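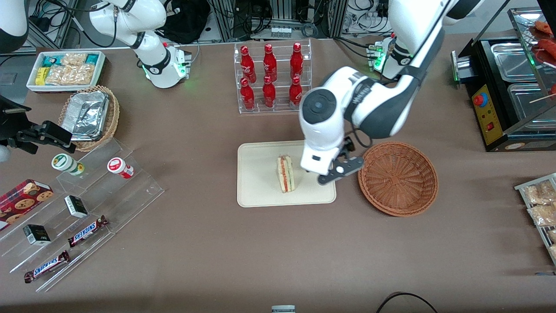 Left gripper closes by itself after an e-stop reset and I need to know if it's wiring or software before we let people near it again. Two arms over one table, pick and place of shop food, the usual stuff. It's the left arm that does it — seen from the front it's the one on the right, reaching in next to the sandwich on the tray. Green lights near the top of it stay green the whole time, so there's no warning from the arm itself. Right arm has never done it. Yet.

What happens. Somebody hits stop while the gripper is partway through a grasp. Everything halts like it should. We clear the fault, release the button, press reset on the controller. 8 seconds later (always 8, I timed it on the log) the fingers snap shut. No command from our side. Nothing in the queue, I checked, it's empty. Operator had his hand between the fingers pulling out a squashed pastry when it did this the first time. He's fine, glove took it, but he was not happy and neither was I.

Setup:

- gripper controller is a Tronis, firmware from March
- arms supplied and wired by Dulanmont
- our task software is called Stelach, in-house, runs on a seperate PC
- grip force set to 27 N for the soft items

Tried so far: swapped the gripper cable, no change. Reinstalled the Tronis driver. Turned the grip force down, which just makes it snap shut less hard. Lowered the close speed too. Restarting the PC *before* the reset seems to stop it happening but I only did that twice so don't trust it.

Only odd thing in the log is line 1,978, which says "target restored" on the gripper channel and then nothing. Can't find that message in the manual anywhere.

It's worst on the wrapped sandwiches. The fingers go in either side of the plastic, and with one lying in the basket anyone's first instinct after a stop is to reach in and move it. Exactly where you don't want a hand.

Is there a setting for this or am I looking at a hardware fault? Support line has had my email for a while now, no reply.

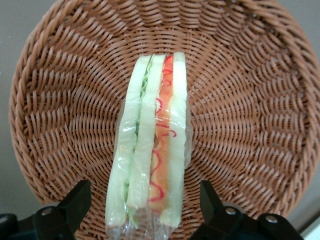 **Vlastimil Kollár**

Not wiring. "Target restored" is the controller putting back the last position it was told to go to before power dropped. Stop hits mid-close, last target is "closed", reset brings the drive up, target gets restored, fingers finish the job. It's doing what it's configured to do, which is no comfort if your hand is in there.

The 8 second wait will be the drive coming up and finding its zero. Ours waits too, different length, older model.

Look in the controller settings for the restart behavior. On mine it sits in the startup group and the choices are resume, hold and open. Yours is on resume, I'd bet money. Set it to hold. Do NOT set it to open without thinking about it, if the arm is holding something heavy or hot it'll let go the moment you reset.

Then, seperately from that, fix the software side. Stelach should write the present finger position as the new target after every stop, before it enables anything. Sequence I use:

1. stop seen, clear the queue
2. read actual finger position
3. write that as the target
4. wait for someone to press a start button, a different one from reset
5. enable the gripper

Step 4 matters most. Reset should never move anything. Reset means "the machine may be started again", then somebody starts it on purpose. If your reset button is doing both jobs, that needs rewiring, and Dulanmont should be doing that part, in writing. I would not patch it yourself.

Your PC restart thing fits, kind of. If the PC is down there's no connection, and some of these controllers drop the saved target when the link times out. Might be luck. Don't rely on it.

And until it's changed: power off the gripper at the supply before any hand goes in. Lock it off. The stop button by itself isn't enough for reaching between fingers, even once you've fixed the setting.

**lukewarm_solder**

had this on a Lukáč gripper, was a bad encoder. fingers thought they were open when they weren't. swap the encoder

**Vlastimil Kollár**

A bad encoder wouldn't give the same delay every time or log a restored target. Worth checking once the setting's changed, sure. Wouldn't start there. Also check the right arm's controller — it may be on resume too and just never got stopped mid-close.

**Original poster**

OK, found it. Startup group, was on resume, like you said. Right arm was ALSO on resume. Changed both to hold. Stopped it mid-grasp 4 times with nothing near it but a wrapped roll, reset, waited well past the 8 sec. Fingers stayed put each time.

Line about the target still shows in the log, though, so I'm not calling it done. Reset and start are on the same button here, so that's going to Dulanmont today. Software change is in review. Arms stay locked off for anyone reaching in, new sign is up, and the operator wrote it himself so it's pretty blunt.

Will post what they say about the button wiring when I hear somehting.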